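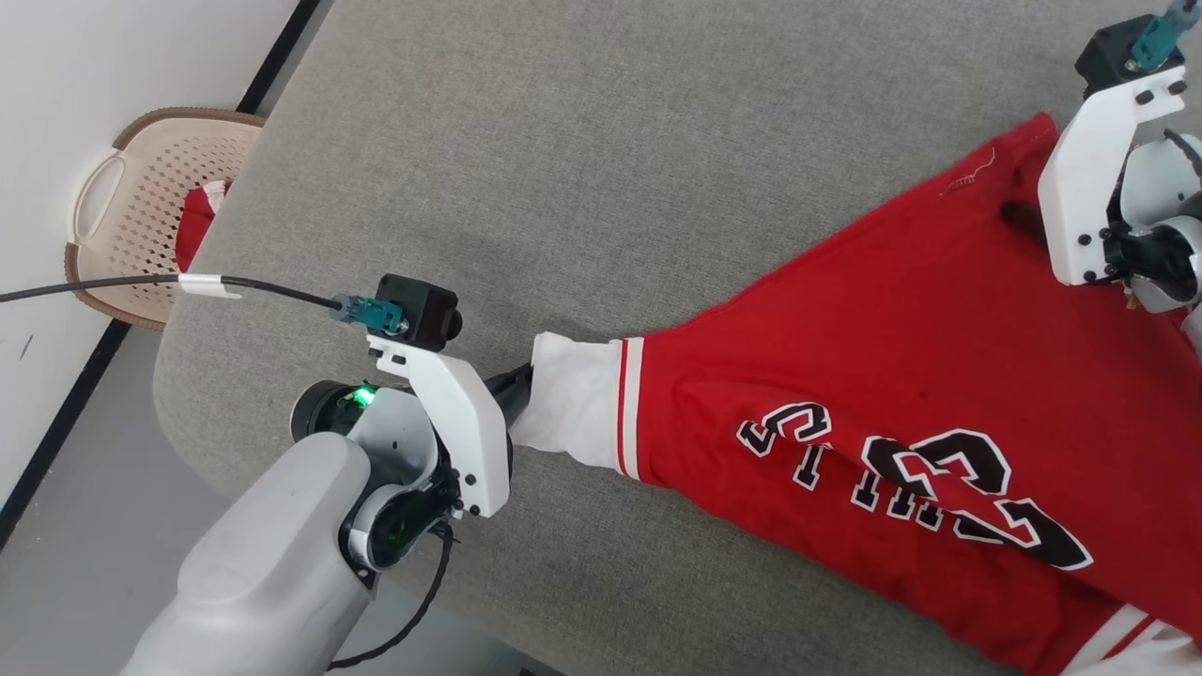

# Dimton: a word list of laundry and clothing care terms

Hi! Dimton is a plain text list of words that people use when they wash, dry, fold, mend and put away clothes. I started it because I was writing a small search tool for my own recipe and household notes, and it kept telling me that "pilling" was a typo for "filling". One evening of grumbling later I had a file. Then the file got out of hand.

There are 522 entries in the current release. Of those, 472 have a short definition written by me, and the rest are still bare words waiting for one. If you know what separates a "gusset" from a "godet" in one short line, please open an issue, I have rewritten mine four times and I still don't like it.

## What's in the folder

- `terms.csv` – the main list, one term per row
- `variants.csv` – spellings, plurals and regional words that point back to a main term
- `stains.csv` – 29 kinds of stain, with the everyday names for each
- `CHANGES.md` – what moved and when, mostly up to date

The columns in `terms.csv` are `term`, `part_of_speech`, `group`, `definition` and `notes`. The groups are fabric, garment part, washing, drying, ironing, mending and storage. A few words sit in two groups ("press" is a nuisance) and those get two rows, so don't use the term column as a unique key. I did that in my own tool and lost half of "press" for a month.

## How I picked the words

Mostly by reading. Care labels, the backs of detergent boxes, old sewing booklets from yard sales, and a lot of talk with relatives who have strong feelings about starch. I wrote all the definitions fresh, so you won't find anything copied out of a dictionary. If a word only turned up once I left it out, unless I really liked it (hello, "antimacassar").

Brand names are not included. Neither are the care symbols – I wanted to do them, but drawing triangles in a CSV file is no way to live.

## Things to watch out for

The list is very American. I say "clothespin" and "washcloth", and the British words are in the variants file only when somebody mentioned them to me. Sportswear is thin too: "jersey" has both its meanings, the knit fabric and the shirt, but "mesh" has a pretty lazy definition and there's nothing at all on heat-pressed lettering.

Some definitions lean on other definitions. "Basting" sends you to "tacking", and tacking used to send you right back. That one's fixed. There may be others!

Please don't treat the stain list as cleaning advice. It tells you what people call things and stops there.

## Using it

Do what you like with it, at home or at work. A credit line is nice but I won't chase you. The files are UTF-8 with commas and a header row, and quotes only where a definition has a comma in it.

Last edited Sunday, June 29, 2025. I'm hoping to get the next batch of mending words in by November.

---

Related projects

- Movby – kitchen measures and their odd abbreviations
- Astach – names for buttons, snaps and other fasteners
- Lefèvre – French sewing terms with plain English matches

This site uses cookies to remember your settings. Accept | Manage choices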